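Galdale Kitchen & Table: Customer Care
Ticket 872
Subject: Bredby table, surface gone rough and a pale patch after oiling
Status: Open, awaiting customer
Opened by: Ottilie Wieser
Assigned to: Jagadeesh Chacko

Ottilie Wieser, Wednesday, 9.14 am

Good morning, and I do hope this has come to the right place, as the form only gave me "Delivery" or "Other" and it's neither really. We bought the Bredby table from you in September and we love it dearly (my mother-in-law has already asked where it came from, which is high praise). It arrived unsealed, as ordered, and I gave it one coat of the Frei oil that came in the box. Since then the top has felt slightly furry if you run your hand across it, and there is a patch near one of the rounded corners that looks drier than the rest. I also oiled our wooden spoons from the same tin while I was at it, and now I'm wondering whether I ought to have done.

What I've tried so far: wiped it down with warm water and a drop of washing-up liquid, left it overnight, wiped it again. The furriness got worse, if anything.

Jagadeesh Chacko, Wednesday, 11.40 am

Hello Ottilie, thank you for such a clear message, and please thank your mother-in-law too! The roughness sounds like raised grain, and I'm afraid the warm water will have encouraged it. It's very fixable. Could you tell me how long the oil stood before you wiped off the extra, and whether anything lives on the table day to day? A picture of the top would be a great help as well.

Ottilie Wieser, Wednesday, 1.05 pm

Oh dear, the water! I left the oil on for 50 minutes, because the phone rang and it was my sister. Picture attached.
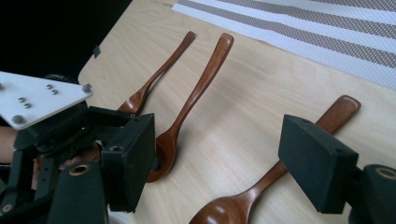 Day to day it's only breakfast things and the post, and I'm careful to use a trivet for anything hot. We do have placemats, but they're a Condard set, and I've been wondering if they hold the damp against the wood. The striped white and grey one along the edge is how they usually sit, and I don't always lift them after a meal, I admit. The three brown spoons are the ones I oiled. They feel lovely now, but I haven't dared stir the porridge with them.

Jagadeesh Chacko, Wednesday, 3.32 pm

That's very useful, thank you. I can see which way the grain runs, so here is what I'd do. Put the washing-up liquid away for now and let the top dry out for a full day with the mats off. Then take a very fine sanding pad, go lightly along the grain from end to end, never across it, and wipe the dust off with a dry cloth. Put on a thin coat of oil and buff it after 6 minutes, even if your sister rings. Give the dry patch a second thin coat the next morning.

As for the spoons, the Frei oil in the table box is meant for furniture, so please keep them out of the porridge until I've heard back from the workshop about whether it's suitable for food. I'm posting you a pad and a fresh cloth this afternoon, no charge.

Ottilie Wieser, Wednesday, 4.10 pm

You are kind. Mats are off and the spoons are in a drawer with a note on them. Will report back once it's had its day of drying.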